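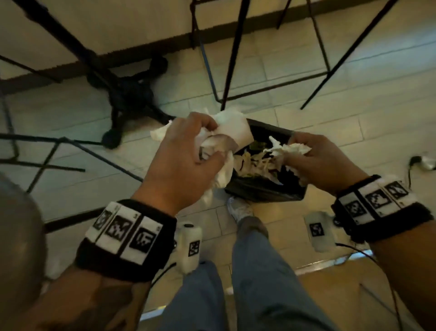 Small bin, black liner, plenty of tissue.

Gavura liners, the small black ones, box of 100. Bought in July for the bathroom bin and the one by my desk. Quick review before I forget all of it.

Short version - good liners, annoying box.

Fit first. Mine go over the rim with enough left to fold down, and the fold stays put. The last brand I had (Cai, the thin ones) slid in the second anything heavier than a cotton ball landed on it. Then you're fishing for the edge with two fingers. Gross. Hasn't happened with these yet.

Strength is fine for what it is. Tissue, floss, cardboard tubes, cotton pads, the odd empty shampoo bottle. I wouldn't put kitchen waste in one. Tried it once with coffee grounds and a melon rind, got as far as the back door and the bottom seam went. My own fault, box says dry waste only. Coffee grounds in the door track for a week though.

Smell - none that I noticed. Some of the scented ones give me a headache so I went for plain on purpose. Check the label, the scented box is almost the same color and the store at Flevuldale has them mixed up on the one shelf.

Now the box. Liners are supposed to pull out one at a time through the slot. They don't. You get three, or you get half of one and a rip. I gave up and tore the whole top off, now they live in a drawer in a heap. Also no ties and no handles. You have to bunch the top and knot it, and if you've overfilled the bin there's not enough left to knot. So empty it sooner than I do.

Opening them is the usual thing, rub the end between your fingers and swear a bit. Damp fingers help. Not worse then any other brand.

Price was OK. Cheaper per liner than Cai, more than the store brand. There's a case of 600 on the Pralavbridge site if you have the space, my sister in law Cúc Hồ splits one with her neighbor and says it's the only way to buy them. I don't have the closet for it. Item number on my box is 2155 if you're searching, the site search is hopeless and keeps giving you the big yard bags.

One more thing, the black does show dust and lint on the folded part. If that bugs you get the white. I wipe it when I remeber.

Would buy again, would not pay extra for the "easy dispense" box. 4 out of 5.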